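Re: Top loader in a tight corner - basin height and load order
Posted in May, 7:40 pm
By the Tarumach list digest

> Our Duvus top loader went into a corner with no counter on either side. I am
> bending to a basin on the floor for every item. The basin is a round 19 inch
> tub. Is there any point in buying a proper stand, or does something cheaper
> work? Also, do you put towels in first or last? The manual says only
> "distribute evenly."

A stand is unnecessary if you already own something low and stable. Measure from the floor to the lip of the machine, then to the rim of the basin. Mine were 10 inches apart with the basin raised, and that is comfortable. With the basin on the floor the lift is the full height of the machine, and wet cotton is heavy.

A child's plastic chair does the job. Put the backrest on the side away from you so the tub cannot slide off the rear. Check that all four legs sit flat, and do not overfill the tub. Stacked crates also work but take more floor.

On load order: large flat items go in loosely around the drum wall, small cloths last. A towel folded into a block on one side will trip the balance sensor on most machines of this type. I have logged 165 loads on my Vunar and the only out-of-balance stops came from a single bath towel washed alone. Two towels opposite each other run fine.

Two other points for a cramped corner:

- Confirm that the lid opens fully before you fix the machine's position. Shelf brackets are the usual obstruction.
- If you left the transit wrap on the cabinet, keep it clear of the lid hinge and any vents. I would take it off - moisture sits behind it and the bottom edge of the panel rusts first.

My layout is tub on the left, machine on the right, lid up, towel over the front edge until its turn comes.
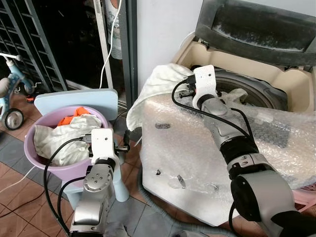

Recent messages on this list
- Drain hose height, second floor install (message 867)
- Witkowska lint bags: mesh size and fit
- Cleaning the inside of a dusty lid
- Vunar inlet filter, removal without pliers
- Sorting colors when you only have one tub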